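The Ground Floor Room at Silville: Walls, Floor and Heating

Gallery / Interiors / Silville

The ground floor room at Silville was redone over the summer and has been in daily use since October. It was a storeroom before that, with a concrete floor, brown paint up to shoulder height and a single radiator that had been disconnected years earlier. Yung-ching Wei drew up the plan and Bujar Lazarević did most of the wall and floor work. Notes on the finishes and fittings are collected on this page for people who have asked what was used and where it went.

The room measures 55 square meters. The budget did not allow for moving the door or adding a window, so the changes are all to surfaces, heating, lighting and storage.

Walls

All four walls are painted the same plain light gray. The finish has a slight texture that hides the old patching better than a smooth paint would have. We tried a smooth sample first and every repair showed through it by late afternoon, when the light comes in low.

The old brown paint took the most time. It had been put on over something glossy and came away in sheets in some places and not at all in others. Bujar scraped what would scrape, sanded the rest and skimmed the worst section by the door. There is still a shallow dip there if you run your hand over it.

There is no baseboard heating and no pipework on the walls now. The old radiator brackets were cut off and the holes filled before painting.

Heater and extinguisher box

The heating is freestanding. A tall white panel heater stands upright against the gray wall, with small perforations over its whole front face and a thin raised rim at the edges. It is on casters, so it can be pulled out for sweeping. The red fire extinguisher box is next to it, to the right. Red on light gray is easy to find from anywhere in the room, and we did not want it behind a door or inside a cabinet. The floor along this side is the same warm light brown wood as everywhere else.

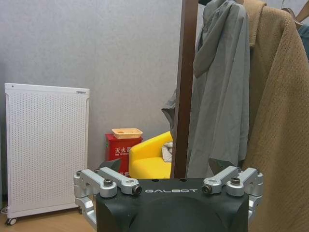
Floor

The wood floor came from the Vandham yard, left over from a larger order. The color is a warm light brown. Yung-ching wanted something paler and I wanted something darker, and the yard had this one in the quantity we needed. It has turned out to be a good match for the gray.

The concrete underneath was level apart from one corner, where it dropped enough to rock a chair. That corner was filled and left over a weekend. The boards run the long way, from the door toward the window. Running them across would have meant less cutting, but the room already looks wide and did not need help in that direction.

Felt pads are on the legs of all the chairs and tables. Please replace them when they wear through. A spare sheet is in the drawer under the window, along with the scissors.

Door and threshold

The door is the original, stripped and repainted white on both sides. It had swollen at the bottom and used to catch on the concrete, so it was planed before the new floor went in and then planed again after. The threshold strip is brushed metal and covers the change in height between the corridor and the room. It is low enough for a cart to roll over.

The lock is new. Keys are kept at the front desk in the same place as before.

Lighting

The two old tubes were taken out and replaced with flat ceiling panels from Jiltico. They are on separate switches by the door. The switch on the left is for the window side and the one on the right is for the back. The labels on them are printed and will probably peel at some point.

We asked for a neutral white. The first delivery was a cold blue-white and made the walls look like an office bathroom, and it went back the same week. With the neutral panels the gray reads as gray at any time of day.

Storage

The shelving is by Atanasov, bought secondhand and cleaned up. It is fixed to the back wall at the top and stands on its own feet at the bottom. The upper shelves are for things used a few times a year and the lower ones for whatever is in use that week. Heavy boxes go at the bottom.

The cupboard under the window was built by Bujar from the doors of an older one. The handles do not match and will stay that way.

Outlets and cables

Outlets were added on every wall so that extension leads do not have to cross the middle of the room. Cables that do have to run along the floor should be kept close to the wall. The heater should have an outlet to itself, and nothing should be leaned on it or hung over it to dry.

Costs

The panel lights were the largest single item. After those came the floor, which included delivery from Vandham. Paint and filler together came to less than we had set aside, and the remaining $1,000 was carried over for a window blind and a coat rail. The blind has been measured. The coat rail is still being argued over.

Labor is not counted in any of this. Bujar and Yung-ching did the work themselves outside normal hours, with help on the days when the boards were carried in.

Care

Sweep with the soft broom. A damp mop is fine, a wet one is not. Marks on the walls come off with plain water and a cloth if they are caught early. There is a half can of the gray left, with the lid taped down, on the top shelf at the back. Stir it well and use the small roller, as a brush leaves smooth patches that stand out from the rest of the finish.

Dust collects in the perforated face of the heater. Switch it off, let it cool and go over the front with the vacuum brush. Keep the area in front of the extinguisher box clear at all times, including when furniture is being moved.

Visiting

The room can be seen on Thursday afternoons when nothing is booked in it. Ask at the front desk. Questions about the paint or the floor can be left there for Bujar, and questions about the layout for Yung-ching.

More in Interiors: Corridor and Stairs, Upper Landing, Back Kitchen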